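March
Ekrem Kozan, Clukum shared workshop

3. The Bench Build and the Loop Task

We wanted a task that a visitor to the workshop could understand in one glance and that the arm could attempt over and over without a person rebuilding the set each time. Colored cubes and a marker loop on a whiteboard gave us that, and we still enjoy watching it.
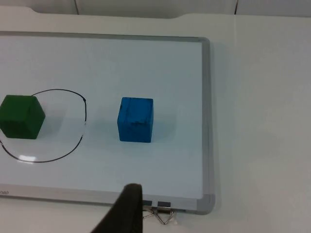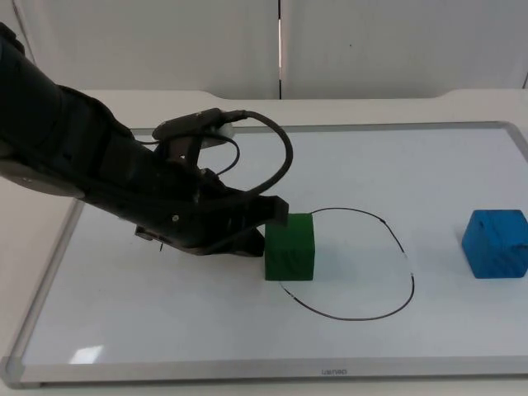
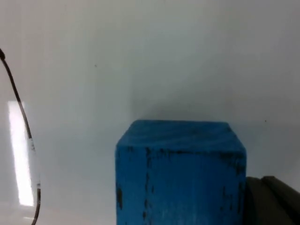 Figure 3. The loop task on the bench. First and third pictures: wrist camera. Second picture: fixed camera.

The task is stated to the policy as a short sentence naming a color and a place, such as "put the green cube in the loop" or "take the blue cube out of the loop." A trial counts as a success when the whole bottom face of the named cube is on the correct side of the line and the fingers have let go. A cube that touches the line counts as a failure, even if most of it is where we asked. That rule sounds harsh, and two of our members argued against it for weeks, but it made scoring very quick and it removed almost every dispute between the people doing the scoring.

We draw the loop by hand, and this is one of our favorite parts of the design. In the first version we used a printed circle taped to the board. The policy learned the circle very well and learned little else - when the tape was moved a hand's width, the arm went on placing cubes where the circle used to be. With a marker, each person draws a slightly different shape. Some loops have corners, some have thin places in the line, and one of our younger members draws something close to a kidney bean every time. A new loop takes a few seconds to draw, so we could afford to change it after every 5 trials during collection.

3.1 Mounting and cameras

The arm is bolted to a steel plate that we cut and drilled on the workshop's own machines. The plate holes are slotted so that the arm can slide forward when somebody else needs the table. We mark the working position with a scribed line and check it with a square before each session. The cable for the wrist camera gave us more trouble than any other part of the build. Our first routing ran it tight along the bracket, and the connector worked loose whenever the wrist turned past a certain angle. Leaving a generous loop of slack cured the dropouts at once. The slack does wander into the wrist view from time to time, and we decided to leave those recordings in the training set. We were curious whether it would hurt, and in the comparison we ran it made no difference we could measure.

The two views turned out to do quite different jobs. From the side, the policy can tell where a cube is with respect to the line, but the gripper often covers the very face it needs to see. From the wrist, the last stretch of the approach is very clear, while the loop may be out of view altogether. We trained one policy on each view alone and one on both. The policy with both views was the best of the three by a wide margin, and it was a happy evening when we saw the first full run.

3.2 Collecting demonstrations

We recorded 200 demonstrations for the main policy, all by hand control with a leader arm built from the Fatby kit. Five members took turns. We asked each of them to work at whatever pace felt comfortable and to leave their mistakes in, provided that they recovered and finished the trial. A small program, which we call Vavport, starts and stops the recording with a foot pedal and stores both camera streams along with the joint readings. The pedal was a late addition and we recommend it warmly to anyone attempting this at home. Before we had it, every recording ended with an operator reaching for the keyboard, and the policy picked up a strange little pause at the end of each placement.

A further 100 demonstrations were set aside and never used for training. We replayed them offline to compare the predicted motion with the recorded one, mostly as a way to catch bad training runs before putting them on the real arm.

3.3 Light and glare

A whiteboard is a shiny thing, and the lamps above our bench leave bright patches on it. We tried a diffuser made from baking paper, then a matte film over the board. The film worked nicely for the cameras but would not take the marker, so we went back to the bare surface. What helped in the end was varying the light during collection: one lamp off, the window blind up or down, morning sessions and late ones. Policies trained on the varied set were far calmer near a bright patch - the earlier ones would hover beside it and sometimes close the fingers on nothing.

The cubes are ordinary painted wood from a box we call Hughes, after the name written on its lid. We did not repaint them at any point in the study. Wear on the paint gives the wrist view something to hold on to at close range, and when we swapped in a freshly painted blue cube for a short test, the final approach was noticeably less steady. We would like to follow this up properly with a larger set of blocks, including ones of mixed sizes, and with loops drawn by visitors who have never seen the arm move.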